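Subject: Re: [dirnirora-home] Vinegar in the rinse, anyone tried it?

MacDonald wrote:
> I put half a cup of white vinegar in every rinse now and my towels
> come out like new. The Premix people say their rinse does the same
> thing and lasts for 189 loads. Has anyone on Kullton water tried it?

I have my doubts about the 189 loads. Per bottle? At whose dose? The label on mine gives one line for "normal" and one for "heavy," and the heavy line is twice as high. Anybody can get to a big number by picking the lower one.

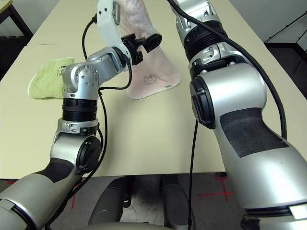
Sheldon Beaudoin
List moderator

Terry is loops, and loops go flat when they hold on to soap. So before buying anything, try using less detergent. I cut mine to 2 teaspoons and ran the same bath towels through 8 washes, no vinegar, no Premix. They got softer by the third wash and then stayed the same — which makes me wonder how much credit the vinegar deserves at MacDonald's house.

As for Kullton water, it is hard, and I can believe a little acid helps there. I would still like to see one towel done each way, same load size, same dryer setting. "Like new" is not much to go on.

Also, has anyone checked what vinegar does to the rubber door seal? My manual says to keep it out.

Sheldon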